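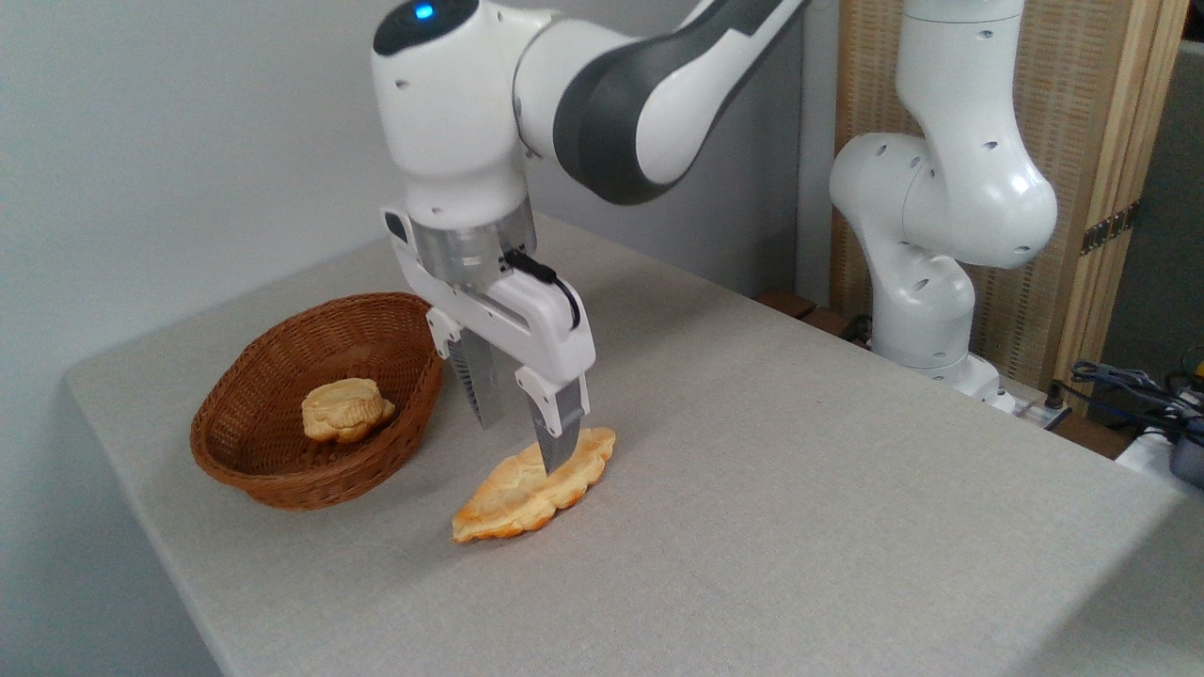
The Dimbridge Descent is a downhill mountain bike race held each September on the hillside above the town of Dimbridge. It is best known for a long-running argument over its course record, and for a sponsorship arrangement that several riders have described as unworkable.

Course

The track drops 566 meters from the old quarry road to the finish behind the town's swimming pool. Organizers have long promoted it as the steepest course in the region. The claim rests on a survey done before the upper section was rerouted, and no later measurement has been published. Riders generally agree that the middle part, a run of wet roots known as the Staircase, is difficult. They agree less on whether the rest deserves its reputation – the bottom third is a gravel path with two corners.

Course record

The official record belongs to Etelka Csonka, who rode for the Gamis team. It was set on a morning when the timing beam at the start gate had been replaced by a marshal with a radio. The result sheet gives her margin over second place as 30 seconds, far larger than any winning margin before or since. Csonka has said in interviews that she had a good run but would not bet on the number. The organizers have declined to mark the time as provisional.

Kanokwan Ongart, riding for Suris, posted the fastest electronically timed run two seasons later. Some fan sites list her as the record holder. The race's own website does not, and it offers no explanation of its timing rules.

Sponsorship

The helmet maker Bergeron became title sponsor shortly after Ongart's win. Its contract asked every rider on the podium to wear a Bergeron cap, including those with personal headwear deals. Two teams refused, and one podium ceremony took place with the top step empty. Bergeron later called the cap rule a success, citing increased visibility, but released no figures to support this.

Attendance

The organizers' usual claim is 701 spectators. The same number has appeared in press releases for three different years, which suggests that it was copied over. The parking field holds 60 cars, and there is no train service to Dimbridge on race weekends. Local newspaper reports have mostly used the word "crowd" and left it there.

See also

Downhill mountain biking
Race timing
Gamis (cycling team)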